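4. Setting up the Flusano rotating stand

The stand holds caps, scarves and bags up to 200 g per arm. Set it up before you unpack your stock.

1. Push the stem into the base and turn it until it stops.
2. Slide on the lower tier, then the upper tier.
3. Tighten each collar with the 5 mm key.

Caution: Do not lift the stand by its arms. 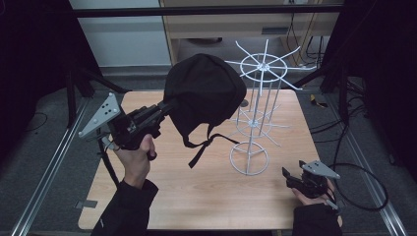 Which tier should I load first?
Start with the lower one – the weight keeps the stand steady while you fill the rest.

4. Hang items on opposite arms in turn.
5. Leave 30 cm clear on every side so the stand can spin.

Note: Check the collars every Monday for the first month.

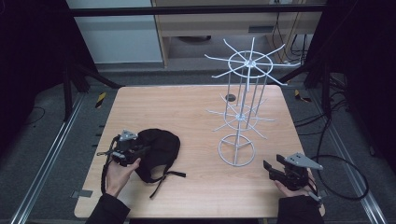

If a collar still slips after tightening, replace it with the spare in the parts bag. Wipe the arms with a dry cloth only.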